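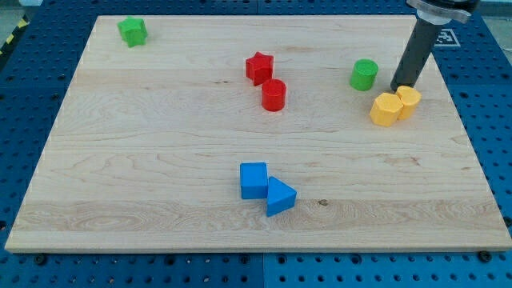
*Fig. 1. Colored blocks on the maple board, unsorted layout.*

## Block Sorting and the Listine Claim

Bernadette Zamora and Nam-gil Cheon
3rd May

The Listine activity guide says that children sort loose blocks by color first and by shape only when told to. We were asked to test this with our own layout. We doubt the guide, and after doing the work we doubt our own numbers a little too.

### Setup

We used a pale wooden board with the blocks spread across it. The set has stars and cylinders, and the colors cut across the shapes: there is a red star and a green star, a red cylinder and a green cylinder. A person who groups the two stars is sorting by shape. One who puts the red star with the red cylinder is sorting by color.

The weak point is spacing. In Fig. 1 the two red pieces are almost touching, while the green star sits far from the green cylinder. The yellow hexagonal block also has a yellow neighbor right against it. Anyone starting from that layout gets a push toward color before making a single choice. Cheon thinks the effect is small. Zamora does not.

### Results

We ran 59 trials. Around 50 were sorted by color, which looks like good news for the guide. We then repeated 5 trials with the reds moved apart, and in two of those the stars went together first. Five trials prove very little, but they were enough to make us stop quoting the first figure.

### Still to do

- Redo the full set with even gaps.
- Decide whether the yellow pair should count at all.
- Ask Texier where the guide's claim comes from. It gives no source.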